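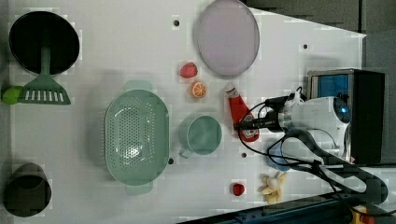 Dorota Żak

I started Piątek in the back room of a bakery in Sisdale, with one long table, a box of play pans and no plan past the first winter. We were a cooking club for children too young to be let near a stove. They stirred, they strained, they served me a great many imaginary soups, and I wrote down what they did with the things we gave them. Those notebooks are still on the shelf over my desk, and most of what we do now can be traced back to them!

Today Piątek is a play kitchen library and a small school of pretend cooking. Families borrow sets from us the way they would borrow books, and groups come in to play at our tables in the mornings. We have 92 sets out on loan as I write this, and the shelves look wonderfully bare.

What we put on the table

I love a plain white table. Put a sage green colander on it, with all those little holes, and children go straight for it. They look through it, they wear it, they hold it up to the lamp to see the dots of light on the wall, and sooner or later somebody drains the pasta. Ours is an oval one with a flat tab at each end, so two children can carry it together (this takes longer than you'd think, and there is a lot of talking).

The rest is simple. A round black pan or bowl, a slotted spatula, a cup, a few bits of play food. We like soft greens for the utensils, with something brighter thrown in so that the food looks like food. We mix shapes that go together with shapes that don't quite. Will the spatula fit in the cup? Does the round green thing roll if you push it? Can it be an apple on one side of the table and a cabbage on the other? It usually can.

We keep the number of pieces low. When I started I put everything out at once, and the children spent the morning moving the pile from one end of the room to the other. With a handful of things they cook.

How the mornings go

Groups are small, six children at most, with two grown-ups who are asked to order lunch and then wait for it. The table is laid before the children come in, a little scattered, nothing lined up. Lined-up things look finished, and we want them to look like somebody just stepped away from making dinner.

Horácio Azevedo runs the morning groups. He trained as a cook in Faro and he takes pretend food every bit as seriously as the other kind. He will send back a soup if there isn't enough lemon in it. The children adore this and argue with him about it for weeks.

After play comes washing up, with real water and real towels, and I'd say it's the most popular part of the whole visit. Colanders are the best thing in the world in a basin of water. We have given up on keeping sleeves dry.

Borrowing a set

A borrowed set stays with you for a month. You get a pan, a colander, cups, something to stir with and a bag of play food, and you can ask for a swap if there's a favorite you had here. Aleksandra Głowacki looks after the loans. She checks and washes every piece when it comes home, and she is very good at finding the missing lids that people swear were never in the bag.

Pieces do get lost, and please don't worry about it. Tell Aleksandra and she'll put a spare in. In December we had a whole set returned with a real carrot in it, and it was a nice carrot.

Where we are

We moved to the old Zernier shop in Sisdale when the bakery needed its back room again. Zbigniew Kubiak built our shelves and low sinks, and he still comes by to tighten the taps. The big window faces the street, so if you walk past and see a lot of people pretending to eat, come in and say hello. There is always room for one more at lunch.

Bring an apron if you have one. We have spares, but the one with the pockets goes fast.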